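# Questions people keep asking me about the shelf

I run a small rental flat and a weekly swap night out of the same room, and I get the same handful of questions over and over, so I've put them all in one spot. If yours isn't answered, email me and I'll probably add it.

### Is the black shelf for sale?

No, sorry! I know, I know, it's the first thing everyone asks. It's a Stillska unit, I bought it second-hand from a bloke called Unai Vidal who was moving to Hobart, and I'm very attached to it. He wanted 300 dollars for it plus a side table, and I talked him into throwing in the delivery, which he regretted once he saw my stairs.

### Can I still get one the same?

Not new, as far as I know. Check the usual second-hand sites and be patient. I looked from the end of one winter until May before mine came up, and I wasn't fussy about the colour. Bring a tape measure and a second pair of arms.

### Why the narrow compartments? Don't they drive you mad?

They did for the first few weeks. I came from one of those big deep pantry cupboards where you could lose a bag of rice for three years, and I kept trying to shove a cereal box into a slot made for a jam jar. Now I love them. A narrow slot only takes one or two things, so I can see what I've got, and when a slot is bare I know I'm out of whatever lives there. Cereal went to the top of the fridge and we've all moved on.

### Open shelves, though. What about the dust?

It gets dusty, yep. I go over the lot with a damp microfibre cloth on Sundays while the kettle's on, and black shows every speck, so I can't pretend I've done it when I haven't. If you're the sort who dusts twice a year, get something with doors.

### What goes on it, then?

Small stuff. Cans, bottles, little bits and pieces. I keep it pretty sparse these days.

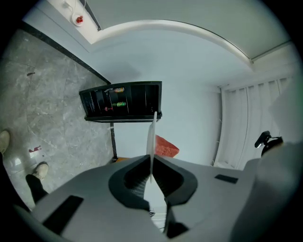 *Page last changed: 17/10/2019*

### Do the cans have to lie down?

They don't have to do anything, but mine often end up on their sides. I like being able to reach in and roll one towards me. The orange-and-yellow one is up in a top compartment and the green one's lower down, and I go by colour far more than by reading labels – half the time I haven't got my glasses on. If it's anything with a screw top that's already been opened, please stand it up. I learned that one with a bottle of fish sauce and I'd rather not go into it.

### Where can I put my own things if I'm staying in the flat?

Anywhere there's a gap. I leave the bottom compartments for guests when there's a booking, and if you find something of mine in the way just shuffle it along. You're also welcome to eat whatever's there, within reason. Doina Babić stayed for a fortnight and left me more tins than she started with, so it evens out over the year.

### Is the floor real marble?

I've got no idea, and you're the fourth person to ask! It's grey with the white and darker veining, it has tile seams if you look for them, and it was down when I moved in. The old owner called it "the marble" and the agent called it "marble-look" so take your pick. I clean it the same way regardless:

- warm water and a tiny squirt of Tulley floor soap
- a flat mop, wrung out hard
- a dry towel under one foot, shuffled up and down, if I want it to look nice for visitors

No vinegar, please. If it is stone then vinegar is meant to dull it, and if it isn't then the soap does the job anyhow.

### I've dropped something red on the floor. Help?

Paper towel first, then the soap. Don't rub it outwards, dab in towards the middle. Tomato sauce, beetroot and nail polish have all been on those tiles at one time or another. If there's still a mark after that, leave it and tell me at checkout. You won't lose your bond over a smear.

### And the black baseboard?

People either love it or think I've made a mistake. It was white and I got sick of the mop leaving a tide line along it. One small tin of black paint did the whole room with plenty to spare, and against the white wall I reckon it looks quite smart. Tape the floor before you start. Tape the wall too. I only did one of those and spent an evening with a cotton bud.

### How much did the room cost you to set up?

All up, 1191 dollars, counting the shelf, the paint, the lamp and a rug I've since given away. I'd set myself a limit of 1000 so I went over, and the rug is entirely to blame. A kitchen place in town quoted me more than 4000 for built-in cupboards along one wall, and I did go home and think about it for a whole weekend.

### When's swap night?

Thursdays from six. Bring unopened pantry things you won't use, in date, nothing from the fridge. Put what you've brought on the shelf and take home what you fancy. We don't weigh it up or keep score. The Ocampo coffee always goes first, so get in early if that's what you're after.

### Can I bring the kids or the dog?

Kids, yes, lovely. Dogs, only if they're good around food at nose height. Limo (mine, elderly, shameless) is already there and she's claimed the spot by the door.

### Parking?

On the street, free after five. Don't use the driveway next door, even for a minute – he does come out.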